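Chapter 3
Cleaning Up After the Meal: Dishes, Waste and Wash Water

11 min read
14 shares · 3 comments

Every kitchen that feeds the public produces two things, meals and leavings. Most training covers the first. This chapter covers the second, starting from the moment a plate is set down by the guest and ending when the last bag goes out the back door.

The hospital kitchen at Tiltcombe is used throughout the chapter. It serves 1142 meals on a normal day in June, and its dish room is smaller than its walk-in cooler. When Beatriz Garcia took over the kitchen, the dish room had one door. Clean racks and dirty carts passed each other in it all day. She had a second opening cut in the far wall, and the work has moved in one direction ever since: dirty in, clean out.

That one-way movement is called flow. You will meet the word often. A room with good flow has a dirty side and a clean side, and a worker who crosses from dirty to clean washes hands first.

The soiled side has four stations: drop-off, scraping, sorting and pre-rinse. Scraping comes before rinsing in every kitchen described here. Food that goes down the drain has to be caught in a grease trap, and a trap must be pumped. The cafeteria at Cornow paid 2550 dollars in one year for pumping. The following year, with scraping enforced, it paid 500.

Sorting is done by material. China and glass go to racks, flatware goes to a soak, and single-use items are kept apart from anything that will be washed. Tubs are the usual container for moving all of these. They should be light enough for one person to lift when full, and they are washed at the end of each shift like any other equipment.

Key terms: flow, soiled side, pre-rinse, grease trap, soak, single-use item

Before You Read

1. Think of a place where you have returned your own tray. Where did the cups go?

2. Find out whether your town accepts paper cups with other paper. Many do not, as the lining is hard to separate.
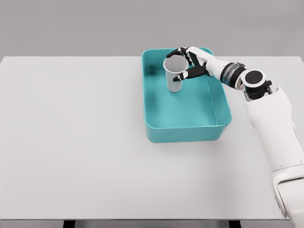 3. Ask someone who has worked in a dish room which station they liked least.

3.1 The Drop-Off Point

A drop-off point is any shelf, window or cart where used dishes leave the dining area. It should be in plain sight of the exit.

Comments (3)

Birsen Canpolat
We teach from this chapter. Students always argue about question 2, our town changed its rules twice.

Tarık Ağca
Is the pumping cost for one trap or two?

Serpil Avcı
@Tarık One. It's in the table in 3.4.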